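Suchbegriff eingeben … Suchen

Über uns

Fachschule für Hauswirtschaft und Tischkultur Grollside

Die Fachschule Grollside bildet Frauen und Männer für die hauswirtschaftliche Praxis in Wohngruppen, Tagungshäusern und Privathaushalten aus. Träger ist der Bildungsverein Grollside e. V. Die Schule ist im ehemaligen Kontorgebäude der Porzellanhandlung Charbonneau untergebracht, deren Name noch heute über dem Hofeingang zu lesen ist und im Ort weiterhin für das ganze Haus verwendet wird. Wer nach dem Weg fragt, fragt am besten nach »dem Charbonneau«.

Die Ausbildung dauert zwei Jahre und wird in Vollzeit angeboten. Je Jahrgang stehen 40 Plätze zur Verfügung. Der Unterricht verteilt sich auf die Lehrküchen im Erdgeschoss, die Wäscherei im Hofgebäude und die Fachräume im ersten Obergeschoss. Das Dachgeschoss ist der Verwaltung und dem Geschirrarchiv vorbehalten.

Unser Auftrag

Hauswirtschaft wird im Alltag selten bemerkt, solange sie gelingt. Ein Frühstückstisch ist gedeckt, die Tassen hängen griffbereit, das Gemüse für den Mittag liegt bereit. Die Schule versteht diese Arbeit als Fachgebiet mit eigenen Regeln und eigener Sprache und vermittelt sie entsprechend. Unsere Schülerinnen und Schüler sollen begründen können, weshalb ein Schrank so und nicht anders eingeräumt wird, und sie sollen diese Ordnung auch Menschen erklären können, die sie täglich nutzen müssen.

Im Mittelpunkt des ersten Ausbildungsjahres steht deshalb der kleine Haushalt. Geübt wird an Küchenplätzen, wie sie in einer Mietwohnung oder einer betreuten Wohngemeinschaft vorkommen: mit begrenzter Arbeitsfläche, einem kleinen Tischgerät statt eines großen Herdes und Geschirr, das aus verschiedenen Beständen zusammengekommen ist. Die Großküche folgt erst im zweiten Jahr. Diese Reihenfolge wurde vor längerer Zeit im Kollegium kontrovers besprochen und hat sich nach unserer Auffassung bewährt. Fehler in der Anordnung der Dinge zeigen sich auf kleiner Fläche sofort; in der Großküche bleiben sie oft wochenlang unentdeckt.

Die Lehrküchen

Beide Lehrküchen wurden bei der letzten Sanierung vollständig neu eingerichtet. Die ältere von ihnen, im Haus nach wie vor »Packstube« genannt, liegt zur Straße hin und besitzt noch den Steinboden des Kontors. Dort finden die Kurse zur Vorratshaltung und zum Einkochen statt. Die hintere Küche zum Hof dient dem Unterricht in Tisch- und Geschirrkunde sowie den Übungen zum Aufräumen und Eindecken.

Die Möblierung der Hofküche stammt überwiegend aus der Werkstatt Furstead, mit der die Schule seit der Sanierung zusammenarbeitet. Die Schränke sind in heller Eiche gehalten und mit schwarzen Bügelgriffen versehen. Bei der Auswahl wurde darauf geachtet, dass sich die Schubladen auch mit eingeschränkter Handkraft öffnen lassen, wie es für die Arbeit in Einrichtungen der Altenhilfe gefordert wird. Die Arbeitstische haben eine graubraune Oberfläche, auf der sich helles wie dunkles Geschirr gut abhebt. Für den Unterricht ist dies von Vorteil — auf weißen Tischen wurden weiße Untertassen erfahrungsgemäß gern vergessen.

Jeder Übungsplatz erhält zu Beginn einer Unterrichtseinheit eine Grundausstattung, die von der Fachlehrkraft zusammengestellt wird. Dazu gehören Teller, Tassen, ein Brett mit Halterung und ein kleines Backgerät. Hinzu kommt ein saisonales Lebensmittel, mit dem gearbeitet oder das lediglich angemessen aufbewahrt werden soll. In der Einheit zum Spätsommer sind dies Maiskolben, die in einem dunkelbraunen Flechtkorb auf dem Tisch stehen. Tassen werden in dieser Einheit am Tassenbaum aufgehängt, mit der Öffnung nach unten; die Teller werden von der Tischfläche aufgenommen, nach Farbe getrennt und abgestellt. Auch Essstäbchen gehören seit einigen Jahren zum Übungsbestand, da viele Haushalte sie selbstverständlich neben dem Besteck führen und ein fester Ort für sie häufig fehlt. 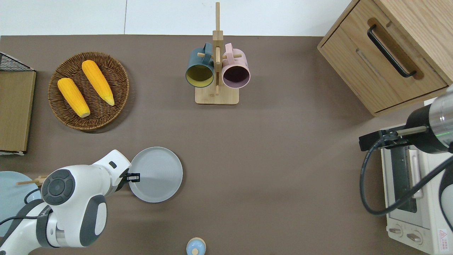

Geschirrkunde und Ordnungslehre

Das Fach Geschirrkunde wird in beiden Ausbildungsjahren unterrichtet. Es umfasst die Kenntnis der gebräuchlichen Formen, die Pflege von Glas, Keramik und Holz sowie das sachgerechte Stapeln, Hängen und Einstellen. Zur Veranschaulichung steht das Geschirrarchiv zur Verfügung, das 300 Stücke umfasst. Den Grundstock bilden Musterteller aus dem Nachlass der Porzellanhandlung Charbonneau. Später kamen Alltagsgegenstände hinzu, die der Schule aus Haushaltsauflösungen überlassen wurden, darunter Deckeldosen, Kannen ohne Deckel und Deckel ohne Kannen. Die letzteren werden bewusst aufbewahrt, denn die Frage, wie lange ein Einzelteil im Schrank verbleiben darf, gehört zum Prüfungsstoff.

Die Ordnungslehre baut darauf auf. Sie behandelt Wege und Griffhöhen, die Trennung von täglichem und gelegentlichem Bedarf und die Kennzeichnung von Fächern. Besonderes Gewicht liegt auf dem Abräumen. Die Lernenden erhalten einen belegten Tisch und legen vor dem ersten Handgriff schriftlich fest, welcher Gegenstand an welchen Ort gehört. Danach wird gearbeitet, ohne zu sprechen. Die anschließende Besprechung findet stets am Tisch statt und beginnt mit denjenigen Dingen, für die kein Ort vorgesehen war.

Für Tassen haben sich an unserer Schule mehrere Aufbewahrungsformen nebeneinander erhalten. Der Tassenbaum aus hellem Holz wird dort eingesetzt, wo Bewohner ihre eigene Tasse an der Farbe erkennen sollen. Gestapelt wird nur, was aus einer Form stammt. Die Aufbewahrung auf dem Regalbrett mit der Öffnung nach oben ist zulässig, sofern das Fach eine Tür besitzt. Über diesen letzten Punkt bestehen in der Fachwelt unterschiedliche Ansichten, und die Schule erhebt nicht den Anspruch, sie abschließend zu klären.

Umgang mit Lebensmitteln

Lebensmittel werden in der Hofküche ausschließlich in Mengen verwendet, die ein kleiner Haushalt verbrauchen kann. Gemüse und Obst beziehen wir im Sommerhalbjahr aus dem Schulgarten, in der übrigen Zeit über den Wochenmarkt. Was im Unterricht auf dem Tisch liegt, wird in der Regel noch am gleichen Tag in der Packstube weiterverarbeitet oder geht in die Schulverpflegung ein.

Offene Körbe sind für unempfindliche Ware vorgesehen. Sie werden einlagig belegt und nach Gebrauch ausgebürstet. Schneidbretter stehen aufrecht in einem Drahtgestell und dürfen weder auf Geräten noch hinter der Spüle abgelegt werden. Tischgeräte wie der kleine Backofen erhalten einen festen Platz an der Seite des Arbeitstisches; die Tür muss sich vollständig öffnen lassen, und die Warnhinweise des Herstellers bleiben am Gerät. Diese Regeln hängen in beiden Küchen aus und gelten ebenso für Gäste und Kursteilnehmende.

Ausbildung und Abschluss

Die Aufnahme setzt einen mittleren Schulabschluss oder eine abgeschlossene Berufsausbildung voraus. Bewerberinnen und Bewerber mit mehrjähriger Familien- oder Pflegetätigkeit können nach einem Gespräch ebenfalls zugelassen werden. Dem Gespräch geht ein Vormittag in der Lehrküche voraus, an dem keine Noten vergeben werden.

Zwischen den beiden Ausbildungsjahren liegt ein Praktikum in einer Einrichtung eigener Wahl. Die Schule hilft bei der Vermittlung, erwartet jedoch, dass die Lernenden ihre Anfragen selbst verfassen. Während des Praktikums wird ein Arbeitsheft geführt, in dem ein einzelner Raum der Einrichtung über die gesamte Zeit hinweg beschrieben wird. Besonders gelungene Hefte werden mit Einverständnis der Verfasser in die Schulbibliothek aufgenommen und können dort eingesehen werden.

Die Abschlussprüfung gliedert sich in einen schriftlichen und einen praktischen Teil. Der praktische Teil wird in der Hofküche abgelegt und umfasst die Zubereitung einer kleinen Mahlzeit, das Eindecken und das vollständige Aufräumen des Platzes. Das Aufräumen fließt mit gleichem Gewicht in die Note ein wie die Mahlzeit.

Kurse für die Öffentlichkeit

Außerhalb der Unterrichtszeiten stehen die Lehrküchen Gruppen und Einzelpersonen offen. Regelmäßig angeboten werden Einführungen für Auszubildende, die ihre erste Wohnung beziehen, sowie Abendkurse für Angehörige, die den Haushalt der Eltern mitversorgen. Die Kurse beginnen um 18 Uhr. Die Anmeldung erfolgt über das Buchungsprogramm Zetico, dessen Zugang auf der Kursseite verlinkt ist, oder schriftlich über das Sekretariat. Telefonische Anmeldungen können nicht vermerkt werden.

Teilnehmende werden gebeten, eine Schürze und eine eigene Tasse mitzubringen. Das Geschirr der Übungsplätze ist für den Kaffee in der Pause nicht bestimmt.

Besuch und Anfahrt

Das Haus ist vom Bahnhof aus zu Fuß erreichbar. Der barrierefreie Zugang befindet sich auf der Hofseite, links vom Tor der Wäscherei. Eine Besichtigung der Küchen ist nach Absprache mit dem Sekretariat möglich; das Geschirrarchiv im Dachgeschoss kann nur in Begleitung einer Lehrkraft besucht werden und bleibt in den Sommerferien geschlossen.

Anfragen zu Praktikumsplätzen, Spenden von Geschirr und zur Nutzung der Räume richten Sie bitte schriftlich an das Sekretariat. Vollständige Service nehmen wir derzeit nicht an, einzelne Stücke mit Herkunftsangabe gern.

Zuletzt aktualisiert: Mai
Seite teilen · 2 Kommentare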